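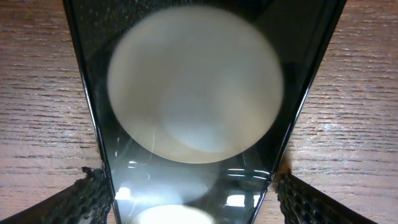 A thread on the street names of Grandwood

Threads > Local history > Blair Munro

1/ I've spent most of August reading old council minutes and I'm having the best time. Did you know our little town has 475 named streets and lanes? I didn't!

2/ Start with Nevell Road. I'd always assumed Nevell was a mayor. He was a baker, and the road was his delivery run – the kink past the oval is where he went round somebody's dam.

3/ Potgieter Lane is my favourite so far. It's barely 200 metres long and it's been spelt 4 different ways on council maps. 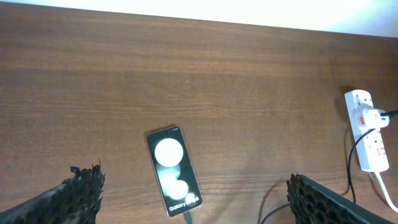 4/ The fourth spelling lasted the longest, and one family on the corner still puts it on their Christmas cards. I love that so much.

5/ Then there's Boron Street. The whole block behind it was meant to be named after elements, but the council of the day ran out of puff after one. Imagine living on Tungsten Crescent!
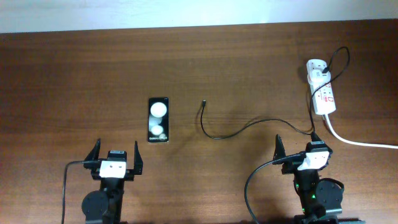 2 min read

6/ A few people have asked where to look. The minutes are in the local studies room at the library, in the grey boxes past the newspapers. Take a pencil, pens aren't allowed.

7/ I've got 1,000 pages still to go and I'm stuck on Little Bell Lane. There's no church, no school and no Mr Bell that I can find. If your nan or pop grew up down that end, please ask them for me!

More from Blair Munro
The dam under the oval
Colour maps of old Grandwood
Who painted the Nevell Road sign?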